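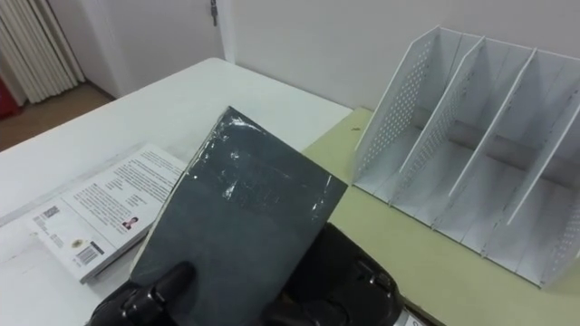 Lesekreis-Forum > Biografien, Memoiren, Erinnerungen
Thema: Shireen Shabalala, "Das Haus in Ayala" – bin ich zu streng?

tintenfisch_77
Hallo zusammen,
ich bin gestern Nacht mit den Erinnerungen von Shireen Shabalala fertig geworden und muss das jetzt irgendwo loswerden, weil mein Mann schon nicht mehr zuhört. Kurz für alle, die es nicht kennen: Sie erzählt von ihrer Kindheit in der Pension ihrer Großmutter, vom Streit um das Erbe und davon, wie sie mit ihrem Bruder 8 Jahre lang kein Wort gewechselt hat. Die erste Hälfte fand ich großartig! Diese Küche, in der ständig irgendein Gast sitzt und so tut, als gehöre er zur Familie, und die Großmutter, die jedem das Kleingeld nachzählt. Ich hab das Kapitel mit dem kaputten Boiler zweimal gelesen.
Aber dann kommt der Bruder, und ab da war ich nur noch genervt. Er ist faul, er lügt, er verkauft die Möbel, und nie kommt mal ein Satz, warum er so geworden ist. Darf man das in einem Memoir? Der Mann lebt ja noch, wenn ich das Nachwort richtig verstehe.

randnotiz
Klar darf man das. Es ist ihr Buch und ihre Sicht, steht doch gleich im Vorwort, dass sie keine Gerechtigkeit verspricht. Ich fand gerade die zweite Hälfte stark, weil sie da endlich aufhört, nett zu sein. Die Pensionskapitel waren mir ehrlich gesagt zu gemütlich, das kennt man aus hundert anderen Büchern.

tintenfisch_77
Zu gemütlich?? Die Großmutter sperrt ein Kind in die Wäschekammer!

randnotiz
Ja, und auf der nächsten Seite gibt es Pfannkuchen. Genau das meine ich.

Bücherkarla
Ich misch mich mal ein, obwohl ich erst auf Seite 210 bin (bitte nichts über das Testament verraten, ich weiß, dass da was kommt). Mir geht es bisher wie tintenfisch, ich mag die Großmutter sehr, auch wenn sie furchtbar ist. Was mich stört, sind die Zeitsprünge. Mal ist Shireen sechs, dann ist sie erwachsen und steht beim Notar, dann wieder Einschulung. Hat das sonst noch jemand verwirrt? Ich lese immer abends im Bett und muss jedes Mal zurückblättern.

m_pirzada
Die Sprünge sind Absicht, sie folgt den Zimmern und eben keiner Jahreszahl. Jedes Kapitel ist ein Zimmer der Pension. Wenn man das einmal gemerkt hat, liest es sich viel leichter. Im Inhaltsverzeichnis steht es leider nicht, da hätte der Verlag ruhig etwas helfen können.
Zum Bruder: Ich glaube, da liegt ihr beide daneben. Im Kapitel "Dachboden" gibt es den Brief, den er mit vierzehn geschrieben hat. Sie druckt ihn komplett ab und kommentiert ihn mit keinem Wort. Für mich ist das die Erklärung, die tintenfisch vermisst.
Gruß, Mudassar

tintenfisch_77
Hm. Den Brief hab ich tatsächlich eher überflogen, weil ich wissen wollte, wie es mit der Tante weitergeht. Ich les ihn heute Abend noch mal.

Leseratte_Nord
Welche Ausgabe habt ihr eigentlich? Ich hab die gebundene von Prinside, fast 400 Seiten, und in meiner fehlt das Nachwort. Dachte erst, da sind Blätter rausgefallen, aber die Bindung ist völlig in Ordnung.

m_pirzada
Das Nachwort kam erst mit dem Taschenbuch bei Zistport. Sind nur ein paar Seiten, aber die lohnen sich. Da schreibt sie, was die Familie nach dem Erscheinen gesagt hat, beziehungsweise wer gar nichts mehr gesagt hat.

Leseratte_Nord
Na toll. Dann leih ich mir das in der Bücherei und kopier mir die Seiten. Wegen eines Nachworts kaufe ich kein Buch zweimal.

randnotiz
Ich finde Nachwörter dieser Art sowieso schwierig. Entweder das Buch steht für sich oder nicht. Wenn die Autorin hinterher erklärt, dass der Bruder doch auch seine guten Seiten hat, nimmt sie dem Ganzen die Wucht.

Bücherkarla
SPOILER!!! Ich hatte doch gebeten!

randnotiz
Das war kein Spoiler, das war ein "wenn". Aber gut, sorry, ich halt mich zurück, bis du durch bist.

Iñaki_N
Kleine Gegenstimme: Ich hab nach dem dritten Zimmer abgebrochen. Die Übersetzung hat mich rausgeworfen. Die Großmutter redet wie eine Studienrätin, und zwei Absätze später sagt sie plötzlich "krass". Eine Frau, die in den Fünfzigern eine Pension aufgemacht hat! Im Original soll sie Dialekt sprechen, das ist natürlich schwer zu übertragen, aber so geht es für mich nicht.

tintenfisch_77
Das "krass" ist mir auch aufgefallen, da musste ich laut lachen. Sonst fand ich die Übersetzung ganz ordentlich, vor allem die Schimpfwörter.

Iñaki_N
Die Schimpfwörter sind super, das geb ich zu.

Bücherkarla
Hat jemand einen Tipp für danach, wenn ich durch bin? Gern wieder was mit Familie und einem Haus, aber bitte chronologisch :-)

m_pirzada
Abdelilah Ouali, "Motico". Vater und Sohn betreiben zusammen eine Werkstatt, und es wird schön der Reihe nach erzählt. Stellenweise etwas trocken, beim Konkurs wird es dafür richtig spannend.

tintenfisch_77
So, Brief gelesen. Mudassar hat recht, da steht mehr drin, als ich dachte, vor allem das mit dem Fahrrad. Sympathisch ist mir der Bruder trotzdem nicht, und die Sache mit den Möbeln nehm ich ihm weiterhin übel.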